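Two grippers, one bedspread

Second week with the hand-held grippers and I finally have opinions! I've been going back and forth between two sets of finger pads, the softer ones I ordered from Skimix and the ribbed blue ones, and I kept putting off writing anything because every time I sat down I wanted to do one more round first. So — enough rounds. I did 200 grabs with each set and wrote the misses down in a notebook, and now you get to hear all of it.

First, the Skimix pads. They feel great. They're squishy, they don't mark anything, and they hold a plastic cup like they were born for it. But on plush they kind of smear along the fur and then let go right at the top of the lift. I lost so many soft toys that way. I also found that they pick up lint like crazy, and a linty pad is a slippery pad (I was wiping them down with a damp cloth every few minutes, which got old).

The ribbed ones are stiffer and I didn't expect to like them. On anything soft, though, the ridges really dig in, and I could come in a little crooked and still get away with it. My habit now is to open the jaws all the way, get low over the cloth, and only start closing once the toy is well between the fingers.
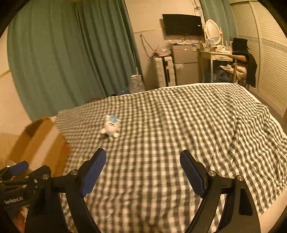
Jaws wide open, ribbed pads on, little plush toy up ahead on the checks.

Working on bedding is harder than working on a table, by the way. The cloth bunches up and if you go in too low you pinch a fold along with the toy, and then the whole bedspread comes up with it. I like it for practice for exactly that reason, but it's slow going.

Camera stuff, quickly. I set it to 960 lines for most of this and I'm happy there. Going higher filled up my drive, and the close-up parts were still a bit soft when I moved fast. I had 2,519 clips in the Odomwood folder last time I looked, and I still have to sort them. Send snacks.

Next up is the spring tension, which I think is a touch too strong for my hand after an hour or so. I want to try it 2 clicks looser and run the same toys again. If that goes well I'll put up the miss counts for both sets in June.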